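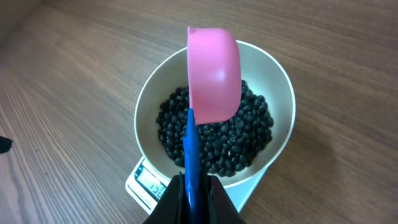

Werkstattbuch Rezepturentwicklung, Eintrag Dezember
Betreff: Leimfarbe für die Kulissenwand, Projekt Dosatmont
Bearbeitung: Ming-te Tai

Ausgangslage

Die im Vormonat angesetzte Leimfarbe auf Kreidebasis hat auf den Probetafeln nach dem Trocknen gekreidet. Beim Abreiben mit dem dunklen Baumwolltuch blieb auf sämtlichen Tafeln der Reihe Kettle ein deutlicher weißer Abrieb zurück. Die Reihe Catine war weniger betroffen, zeigte dafür an den Überlappungen der Bürstenzüge feine Risse. Beide Reihen wurden mit demselben Leimansatz gebunden, jedoch auf unterschiedlich vorbehandeltem Nessel aufgetragen. Eine Freigabe für die Kulissenwand konnte auf dieser Grundlage nicht erteilt werden.

Ansatz des Leims

Der Hautleim wurde am Vorabend in kaltem Wasser eingeweicht und am Morgen im Wasserbad gelöst. Das Wasserbad wurde ab 8.30 Uhr beheizt, der Leim war gegen 9.15 Uhr klumpenfrei. Es ist darauf zu achten, dass der Ansatz nicht zum Kochen kommt; beim Vorgängeransatz ist dies nach Aktenlage nicht durchgehend überwacht worden. Eine verminderte Bindekraft wäre damit erklärbar, belegt ist sie nicht.

Ein Rest des alten Leims steht verschlossen im Kühlschrank der Werkstatt und ist bis zum Abschluss der Versuche aufzubewahren. Geruch unauffällig, Gallerte weich.

Ansatz der Farbe

Eingesumpft wurden 645 g Champagnerkreide. Die Kreide wurde in das Wasser eingestreut und ohne Rühren stehen gelassen, bis sie vollständig durchfeuchtet war. Überstehendes Wasser wurde abgegossen. Die Pigmentmischung (grüne Erde, etwas Umbra natur, eine geringe Menge Beinschwarz) wurde getrennt angeteigt und durch das feine Sieb gestrichen, Gesamtmenge 113 g trocken. Der Farbton liegt nass erwartungsgemäß deutlich zu dunkel. Die Beurteilung erfolgt ausschließlich am getrockneten Aufstrich neben der Mustertafel Skorkuvov.

Die Leimlösung wurde warm und in kleinen Portionen zugegeben. Nach jeder Portion wurde ein Strich auf Packpapier gesetzt und auf der Heizplatte getrocknet. Bei der fünften Portion wischte der Strich noch leicht ab, bei der sechsten war er wischfest. Auf eine siebte wurde verzichtet, um der Rissbildung nicht weiter Vorschub zu leisten.

Probeaufstriche

Bestrichen wurden 6 Tafeln. Die ersten drei tragen Nessel mit Vorleimung, die übrigen rohen Nessel. Auftrag mit der breiten Deckenbürste im Kreuzgang, Farbe handwarm. Auf dem rohen Gewebe zog die Farbe ungleichmäßig an, die Ansätze blieben sichtbar. Auf dem vorgeleimten Gewebe ließ sie sich ruhig verschlichten.

Befund um 15.40 Uhr, Tafeln liegend getrocknet:
Tafel 1: wischfest, geschlossene Fläche, keine Risse.
Tafel 2: wischfest, ein Bürstenhaar eingeschlossen, sonst wie Tafel 1.
Tafel 3: wischfest, am unteren Rand leicht glänzende Stelle, vermutlich Leimüberschuss aus der Vorleimung.
Tafel 4: fleckig, geringer Abrieb.
Tafel 5: fleckig, geringer Abrieb, Farbton heller als bei den übrigen Tafeln.
Tafel 6: fleckig, Abrieb in der Mitte stärker als am Rand.

Farbton der Tafeln 1 und 2 gegenüber dem Muster Skorkuvov eine Spur zu kühl. Eine Korrektur mit Umbra gebrannt wird vorgeschlagen und ist mit der Ausstattung abzustimmen.

Bewertung

Die Vorleimung des Nessels ist für die Kulissenwand verbindlich vorzusehen. Der Auftrag auf rohem Gewebe wird nicht weiter verfolgt. Ob der Abrieb der Reihe Kettle allein auf den überhitzten Leim zurückgeht, bleibt offen und soll mit dem aufbewahrten Rest geprüft werden.

Offene Punkte

Vergleichsaufstrich mit altem Leim auf vorgeleimtem Nessel, 2 Tafeln genügen.
Rolltest der Tafel 1 über die kleine Papphülse. Die Wand wird für den Transport gerollt, die Farbe muss dies ohne Abplatzen überstehen.
Feines Sieb nachbestellen, das vorhandene ist am Rand eingerissen.
Angebrochene Farbe ist abgedeckt und mit Ansatztag beschriftet kühl zu stellen; bei Geruchsbildung verwerfen.
Tafel 3 nach vollständiger Durchtrocknung im Streiflicht erneut ansehen.

gez. Tai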